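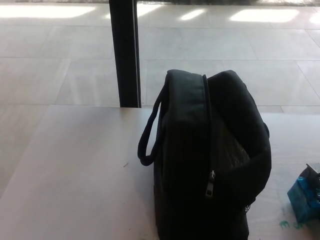 Workshop Tips: Good Bench Rules for Small Robots

I've been running little arms on a table for long enough now to have collected a decent pile of house rules, and I love a good rule! Most of these started life on the back of an envelope at Grullness, our shared workshop, and they work just as well in a spare room or a garage. If you've got a sorting job, a packing job or a bit of bag handling to set up, have a read before you plug anything in.

Before you switch on

Give the table a wipe. Crumbs and old marker smudges look like nothing to you, but a camera may well treat them as something worth picking up, and then you've lost an evening. Green marker comes off most laminate with a drop of washing-up liquid and a soft cloth. Don't scour it, as the shiny patch you leave behind is worse than the smudge.

Look at the sun. Glossy floor tiles throw bright patches about the place and they creep along as the day goes on. A plain cotton blind does wonders. If you can't have a blind, do your setting-up at the same time of day as you mean to work.

Clear everything you aren't using off the end of the table. Boxes, tins, mugs, phones. Ours go on a shelf marked OUT, and it's lovely how much calmer the whole job feels.

Check where the stop button is, then reach for it with your eyes shut. Can't find it? Move it. It wants to be on your side of the table and never behind the arm.

Bags and other floppy things

Soft bags are my favourite job and the most maddening one — black ones above all, where handle, zip and panel are all the same colour and only the little metal zip pull shows up nicely. A few things that help:

Stand the bag so the zip faces the camera.
Pull the loop handle out to one side so there's clear table showing through it.
Empty the side pockets, mesh ones included. A forgotten biro is enough to snag.
Close the zip fully or open it fully. Halfway is asking for trouble.
Put a folded towel inside a bag that slumps.

Never hold the bag steady with your own hand while the arm is moving. I know, it's ever so tempting! Use a strip of non-slip mat from the kitchen drawer.

Speed and space

Our rule is 15 per cent speed for any new job, and it stays there for 2 full runs without a hitch before anyone touches the slider. On the Modia controller that's on the first screen. On the older Stenudano one you have to go into Setup, hold the left key and scroll down for ages (write the new figure on tape and stick it to the case, or you'll be scrolling again next week).

Chalk or tape a line on the floor 100 cm out from the table edge and keep feet, stools and pets behind it during a run. Masking tape lifts cleanly off tiles if you take it up within the week. After that you'll need white spirit and patience.

Long hair tied back, sleeves rolled, lanyards off.

The logbook

A cheap hardback notebook beats any app I've tried. One line per session: what was on the table, what speed, what went wrong, who cleared up. Obi, our oldest arm, is up to line 984 and I can still look up which gripper pads we fitted in March. Write it up before you put the kettle on.

Packing away

Park the arm low, power off at the wall, cover on. Coil the cable loosely and hang it up. Tight coils crack near the plug, so check that bit with your fingers now and then and bin the cable if it feels soft or lumpy.

Page last updated 13 November 2020. The gripper pad cleaning tips have moved to their own page, along with the one about talcum powder.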